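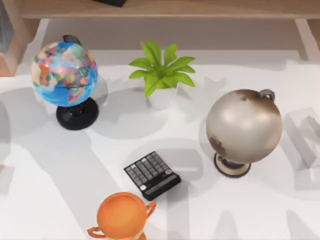

From: Nikau Trevaskis
To: Pellness allotments list
Date: 05/09/2025
Subject: Re: Water butts and the lower tap

Dirceu Holanda wrote:
> The lower tap is dripping again and the trough was empty when
> I got there. Does anyone know if the stopcock by plot 20 still
> turns? Luana couldn't shift it.

It does turn, but it's stiff and you need the long key from the shed. Go clockwise, and stop when it bites. Arlindo Prado had it apart in May and put a new washer in, so I'd guess the drip is coming from the joint underneath this time.

I have a spare fitting and can do it on my next visit. The water will be off on the lower side for two hours or so – the top tap won't be affected. Please fill your cans first if you've got seedlings in.

Two of the butts behind the shed are full if anyone is stuck. The one with the split lid is for the compost bays only.

Dirceu, could you leave the shed key under the usual pot?

Nikau
Plot 4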